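**Stosau** is a market town on the lower Plirklow, a slow river that drains the marshes to the east. The town grew up around a toll bridge and is best known for its long history of grain storage and weighing. It forms part of the district of Ploltgate.

## History

The first written mention of Stosau is found in a toll roll of 1677, which lists the bridge, a mill and a public weigh house. Grain from the upland farms was brought down by cart after the harvest and held in the town until barges could reach the wharf. Disputes over short measure were common, and the weigh house kept its own set of sealed measures for settling them.

The barge trade declined when the railroad reached Ploltgate. Most of the riverside granaries were later pulled down or turned into housing. The weigh house survived as a post office and now holds the town archive.

## Geography

The old town stands on a low gravel ridge on the north bank. Land south of the river floods in most winters and is used as summer pasture. The Plirklow is joined 6 miles downstream by the Agbayani, a shorter and faster stream that once powered several fulling mills.

## Economy

Farming and food processing remain important, along with seed cleaning, joinery and light manufacturing. The main industrial estate lies west of the station and contains 171 registered businesses, many of them with fewer than eight employees.

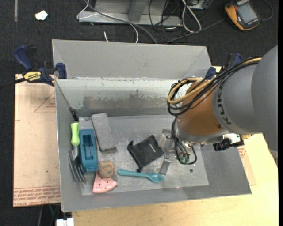 The weekly market is held in the square beside the bridge and deals mainly in vegetables, cheese and young plants. A larger seed fair takes place each October and draws growers from across the district.

## Landmarks

- **Weigh House:** a brick building with an arched ground floor, now the town archive.
- **Toll Bridge:** rebuilt in stone after flood damage. Tolls are no longer charged.
- **Wharf Granary:** the only riverside granary still standing, used for exhibitions in summer.

## See also

- Ploltgate
- Plirklow (river)
- Agbayani (river)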